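Category: Datasets / Household Care / Text

# Flulico Surface Care Notes

Flulico is a small collection of written notes on how people clean and repair the surfaces in their homes: tables, shelves, window boards, kitchen fronts. The notes were gathered in Etville. The oldest one is from 1989, and it was copied by hand from a household notebook.

## Contents

- `notes.csv` has one note per row
- `terms.csv` has the words for stains, marks and cleaning products
- `split/` has 2 files, one for training and one for testing

Each row has the fields `note_id`, `surface`, `problem`, `method` and `result`. The field `result` is empty when the writer did not tell how it ended. Please do not read an empty field as a failure.

## How the notes were prepared

Spelling was corrected only where the meaning was not clear. Names and addresses were removed. Notes shorter than 50 characters were left out. In July the labels for `problem` were reduced to 3: `stain`, `scuff` and `damage`. Before this, the labels were too many and the readers did not agree on them.

## Known limits

White surfaces appear more often than they should, and old varnished wood is rare. The label `scuff` is also used for gray smears, which some readers would prefer to call stains.

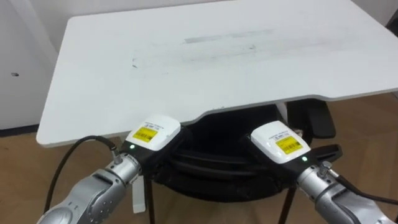 Ejigu wrote to us that the smear and the scuff need separate labels, as one often comes off with a damp cloth and the other mostly does not. We agree with it, but the change must wait for the next version.

## License and contact

Free for study and teaching. For other use, please write to Vostell, who keeps the files.

Last change: 23rd December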